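工单 1856：二楼打印队列卡住，扫描到文件夹失败

提交人：Delyth Gwynne
处理人：Damian Malinowski
优先级：中
状态：观察中

问题描述
周二上午开始，二楼的 Zornitz 多功能机打印任务排在队列里不出纸，面板显示“就绪”。同一台机器扫描到共享文件夹也失败，报“无法连接目标”。复印正常。一楼那台 Maddocks 没有问题，大家暂时都在往一楼跑。

09:40 Damian Malinowski
远程登录打印服务器，队列里积了不少任务，最前面一个是财务发的 PDF，状态“正在删除”，删不掉。停掉后台打印服务，清空缓存目录，重启服务。队列清空，测试页打出来了。扫描还是不行。

10:15 Delyth Gwynne
打印恢复了几分钟，又卡住了。这次最前面的任务是 Tomos 的，也是 PDF。

10:50 Damian Malinowski
查了两份 PDF，共同点是 600 dpi，页面里嵌了整页图。服务器系统盘剩余空间 800 MB，后台处理大文件时临时目录写满，任务就停在那里。占空间的是 Galasis 备份客户端的日志，九月升级以后日志级别被改成了“调试”，没有改回来。
处理：日志级别改回“警告”，旧日志移到数据盘，后台打印目录也改到数据盘。两份 PDF 重新提交，都打印完成。

11:30 Damian Malinowski
扫描问题和磁盘无关。机器上存的扫描账号密码已过期，账号策略里没有给它设例外。重设密码，在网页管理界面更新通讯簿里的 3 个条目。“前台”和“财务”测试通过，“Sana 项目”仍然失败，报“路径不存在”。

13:05 Angharad Gethin
Sana 的文件夹上个月改过名，新名字末尾没有空格。旧的那个我不敢删，里面还有没归档的扫描件。

13:20 Damian Malinowski
旧文件夹先不动。通讯簿指向新路径，测试通过。旧文件夹里的扫描件请 Angharad 自己核对后移过去，需要权限再在本单里说。

14:10 Damian Malinowski
遗留事项：
1. 打印服务器系统盘加空间告警，低于 5 GB 发邮件。
2. 扫描账号改为服务账号，密码到期前两周提醒。
3. 二楼机器固件落后两个版本，下班后升级，升级前导出通讯簿。

附件 1

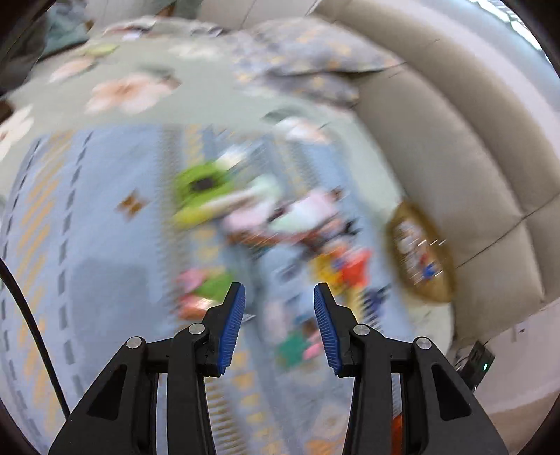 Tomos Dafis
我这边补充一下，下午又打了那份 PDF，正常，但是双面变成了单面。驱动里勾的是双面，之前没出过这个情况。另外从笔记本无线打印要等很久才有反应，插网线就很快，不知道是不是同一个问题。

15:35 Damian Malinowski
双面：队列重建后默认值回到了单面，已在服务器端改回双面长边翻转。你那边把打印机删掉重新添加一次，让驱动重新读取设置。
无线慢是另一个问题，请单独开单，写明楼层和大概时间，不要接在这张单子下面。

16:20 Tomos Dafis
重新添加后双面正常。无线的单子已开。

16:45 Damian Malinowski
固件升级安排在今晚 18:30，期间二楼机器不可用，急件请用一楼。升级后如果通讯簿丢失，我从导出文件恢复。本单保持“观察中”，两个工作日内没有新的卡队列情况就关闭。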